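3.2 Collecting demonstrations by remote control 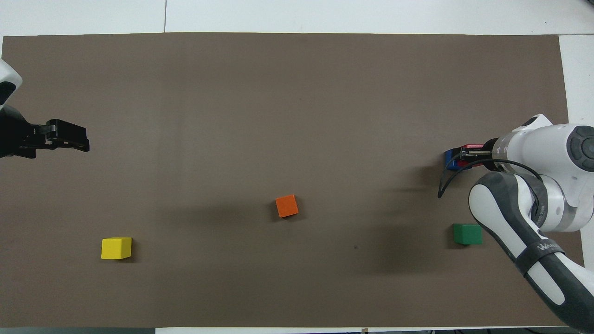
Figure 4. Workspace during a demonstration of the block task, from the head camera. The right gripper holds the blue block; the left gripper extends over the mat and holds nothing.

All demonstrations were recorded on the two-arm Stallska station described in Section 3.1. The operator sits at a separate desk and moves two hand-held leader arms, whose joint angles are copied to the robot arms after a low-pass filter. The operator sees the workspace only through the head camera view (Figure 4), shown on a monitor at the same resolution that is later given to the policy. We chose this setup over a direct line of sight after early trials in which operators used depth cues that the policy did not have. Those trials are not part of the data reported below.

The task is to pick up a block named in a short instruction and set it down at a target point on the mat. Blocks differ in color. Start positions are drawn at random by the Fokham scheduler, which rejects any layout where two blocks would be too close for the gripper fingers to pass between them. In Figure 4 the orange, yellow and green blocks are well apart on the mat, and the arm holding the blue block can be moved without touching them. The mat has a matte surface, which reduces glare in the camera view, but the arm still casts a soft shadow over part of it. We did not remove shadows in processing. A policy trained only on evenly lit images failed in pilot runs when the forearm darkened the area next to the target.

Either arm may be used. The instruction does not say which, and operators were told to pick the arm they found easier. The idle arm stays under control of its own leader arm and is not locked. Small drifts of the idle gripper are therefore present in the recordings, and we kept them as they are. Section 5.3 reports the effect of masking the idle arm's actions during training.

Two operators, Bimla Vashisht and Brijesh Goel, recorded the full set. Each completed 100 practice episodes before recording began, and the practice data were discarded. Recording closed on 10/9/24 with 3729 episodes in the raw log. An episode begins when the operator presses the left pedal and ends when the right pedal is pressed. Episodes with a dropped block were kept if the operator recovered it without help, and marked with a recovery flag. Episodes with lost frames or a joint limit stop were removed – the Grallance logger writes both events to the same field, so they could not be told apart afterwards.

From the remaining episodes we drew 2000 for training, balanced by operator and by block color but not by arm. A further 100 were held out for validation. No layout seed appears in both sets.

Hand guiding was tested as an alternative on the same station. In this mode the operator stands next to the robot and moves the arm by its wrist with gravity compensation turned on. Joint paths were smoother than with the leader arms, but the operator's hands and sleeves entered the camera view in most episodes. Painting them out with the Kashyap filter left visible marks near the gripper, in the region where the policy needs the most detail. Hand-guided episodes are used only in the ablation in Section 5.4 – all other results come from remote control.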